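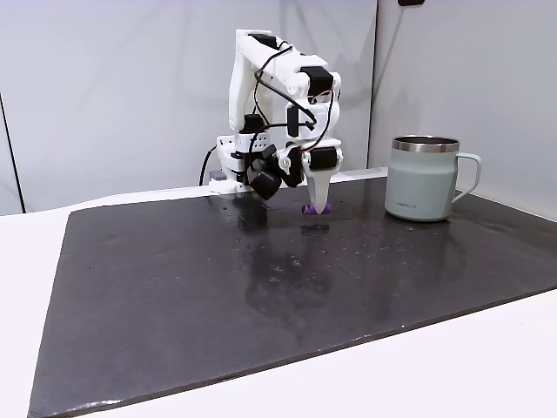

Retno Manurung records demonstrations for Udik, a small group that trains low-cost arms to handle household objects. Her working day consists of moving a leader arm by hand while a second arm, the follower, copies the joint angles.

"A demonstration is one attempt at one task," she says. "Pick up the small piece, put it in the mug, return to rest. I record joint positions and the wrist camera together, and the two streams have to line up."

The first set for the mug task had 39 episodes. Manurung kept 19. The rest were dropped for pauses in the middle of the reach. "A pause looks harmless when you play it back. The policy learns it as part of the motion, and then the arm stops above the object and stays there."

She had earlier tried guiding the follower directly, with the motors slack. The joint readings were good, but her hand covered the gripper in most of the wrist video. "The model sees fingers during training and none when it runs. I gave that up in April."

Remote control has its own costs. The leader has no force feedback, so the operator judges the grip by eye. Small objects are the worst case. Manurung closes the jaws until the piece stops shifting, then adds a little more. "You are commanding a position the jaw can't reach, and the difference is your grip force. Every operator picks a different difference."

Shinji Onishi, who maintains the recording software, Disivis, would like that value fixed in the configuration. Manurung disagrees. "If Shinji fixes it, I can't record a soft object in the same session."

Glossy surfaces are another open question. A dark mat gives good contrast with a pale arm, but it also returns a reflection of the gripper and whatever it is holding. Manurung changes the lamp position every 5 episodes so that the reflection varies. She has not measured the effect.

Asked what she tells new operators, she gives the instruction used at Udik: approach from straight above, slow down over the last 2 centimeters, and do not correct a bad grasp. "Open, go back up, and discard the episode. We record corrections separately, under their own label."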